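My mother put the groceries away every Saturday of my childhood in under ten minutes, talking on the phone the entire time, with the cord stretched across the kitchen so that the rest of us had to duck. I have been thinking about her a good deal lately, because people keep asking me whether a robot will be able to do that job soon, and I never know how to answer without bringing her into it.

The people who ask are mostly friends who know I spent a long stretch of my working life in grocery warehouses, the last of it at Dawber, where we packed mixed orders by hand. They've seen the videos. My neighbor Evie Oakley has seen more of them than I have, and she would like very much to stop lifting soup onto the high shelf. "So when do I get mine?" she asked me over the fence, and I'm afraid I kept her standing there for quite a while.

My short answer is not yet, and I say it as somebody who is rooting for the machines. I really am! My shoulders were ruined by case goods and I would not wish that on anyone's kid. But I think we do the whole business a disservice when we talk as if putting away the shopping were a simple chore that the engineers just haven't gotten around to.

Think about what comes out of one paper bag. A squat can of fish wants to be picked up by its rim or its sides. A soup can that has tipped over wants to roll away from you, and you stop it with the edge of your hand before you've even decided to. A carton of pudding mix will stand up nicely until you bump it, and if you squeeze it the way you'd squeeze the can, you've got a dented corner and, in my old line of work, a customer complaint. None of this is hard for a person. We spent years learning it as toddlers, dropping things off high chairs, and then forgot we ever had to.
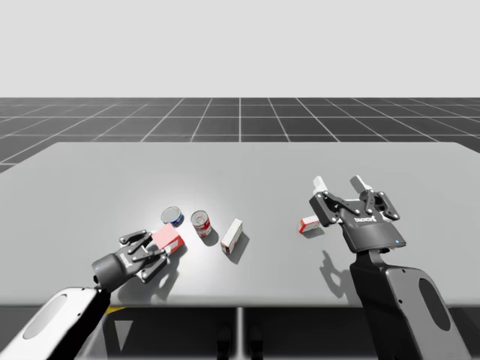
A lot of the learning is done in simulation now, on a computer, where nothing gets dented and the can goes back where it started as many times as you please. I used to be snooty about that. Saulius Šimkus, who worked the line with me and later went over to the automation side at Pramia, talked me out of it one long evening in November. His point was that we trained new packers with dummy cartons too, and never thought less of them for it. Fair enough. I've come around to thinking it's a sensible way to begin.

Where he and I still part company is over what comes next. Saulius believes that once a machine can reliably pick up a box and a can from a clear tabletop, the rest is mostly a matter of patience. I believe the clear tabletop is the kindest place a grocery will ever find itself. In Evie's kitchen the can is behind the flour, the flour is open, the cat is on the counter, and the shelf is 4 inches shallower than it should be because her late husband built it himself. A person coming into that kitchen would ask where the soup goes, or look around and guess. I would want a robot to be able to do the same – and to know when its guess was a poor one.

The shop floor is friendlier, I'll grant you. At Dawber we handled 424 different products on my side of the building, and I'd say the plain boxes could have been given to a machine years ago without anybody missing them. It was the other stuff that kept us employed: the bags, the shrink wrap that had come loose, the jar somebody had put back sticky. If a robot had taken the boxes and left us the sticky jars, I would have called it a good trade and gone home less sore.

So that's what I'd hope for, and what I told Evie when she'd gone in for her coat and come back out. Let the machines have the dull middle of the job first. Judge them on an ordinary bad day, with a ripped bag and a can on its side, and let them go slowly if they need to. She said slow would be fine with her, as long as it could reach the high shelf.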